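Questions we get at Tamuno, mostly from producers sending in demos and from people who bought the records. Last updated 8 Sep 2018.

## Demos

**Do you accept demos?**

Yes, all year except July, when the inbox is closed. Send private streaming links only. Attachments get deleted by the mail filter before we see them.

**What are you looking for?**

Melodic and progressive house, some breaks, some slower electronica. Original tracks. We don't sign remixes you made without permission, and we don't sign bootlegs, however good they are. Our last two albums, by Lunudier and Custberg, are a fair guide to where the label is now. The early catalog is tougher and more techno-leaning than what we put out today.

**How many tracks should I send?**

No more than 3. Put the strongest one first. Fadi Najjar listens to everything, but he may skip through an eight-minute intro to find the main section.

**Does the track need to be mastered?**

No. Send a mixdown with some headroom and no limiter on the master channel. If we sign it, mastering is done by Domnica Ilie and we pay for it.

**How long until I hear back?**

Around 23 days. If we pass, you will get a short reply. We can't give detailed feedback on every track.

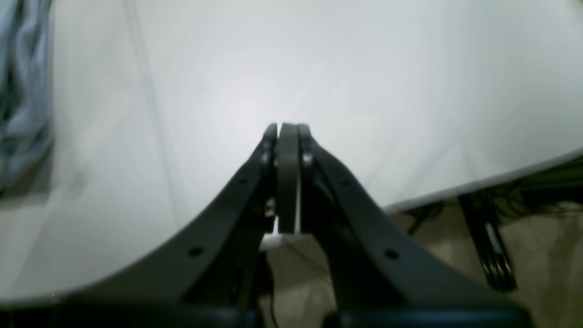 *Gripper and white tabletop.*

## Releases and contracts

**Do I sign away my publishing?**

No. The standard contract covers the master recording only. Publishing stays with you or your publisher. Please register the work with your collecting society before release day – we can't do this for you.

**How are royalties split?**

Half and half after costs. Costs are mastering, artwork and, for vinyl, manufacturing. Statements go out twice a year. Balances under the payment minimum roll over to the next statement.

**Can I release on other labels?**

Yes. We only ask for exclusivity on the tracks we sign. If you have something coming out elsewhere in the same month, tell Rasha Twal early so she can move dates.

**Can I use a different alias?**

Yes, but pick it before the contract is drawn up. Changing an artist name on the stores after delivery takes weeks and sometimes splits your profile in two.

## Vinyl and merch

**How many copies do you press?**

Most 12-inches are a run of 600. Albums vary. We repress when there is enough demand, usually with plain labels and a generic sleeve.

**My record arrived warped or with a split sleeve. What now?**

Email the shop address with your order number and a photo. We replace warped records while stock lasts and refund if there is none left. For split sleeves we can send a new outer sleeve on its own.

**Is the Drurex box set coming back?**

No. It was a single numbered edition and the plates are gone. The music is still available digitally, including the two live edits that were on the bonus disc.

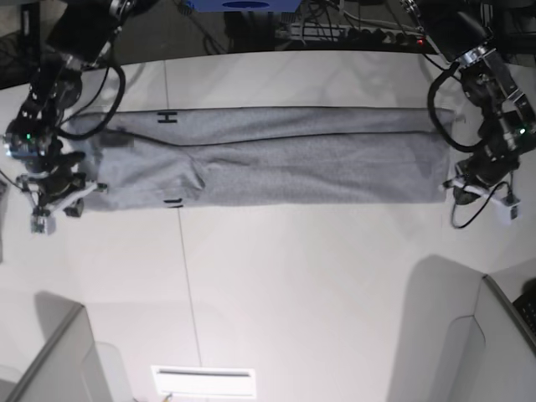 Photo: Jihad Mahasneh

## Mixes, radio and events

**Can I use your tracks in a DJ mix or podcast?**

Yes, if the mix is free to listen to. Please list the artist and title. For paid compilations you need a license, so write to Rasha first.

**A video of mine was blocked. Can you clear it?**

Usually. Send the link and the track title. It is handled by hand and can take a few days. We can't clear tracks whose rights have gone back to the artist.

**How do I get promos?**

The list is for working DJs, radio hosts and reviewers. Include a link to recent shows or sets. We remove people who never open the mail, so if promos have stopped coming, ask to be added again.

**Who do I contact about booking an artist?**

Munther Aoun handles bookings for Lunudier and Custberg. Everyone else on the roster has their own agent, and the contact is on their artist page.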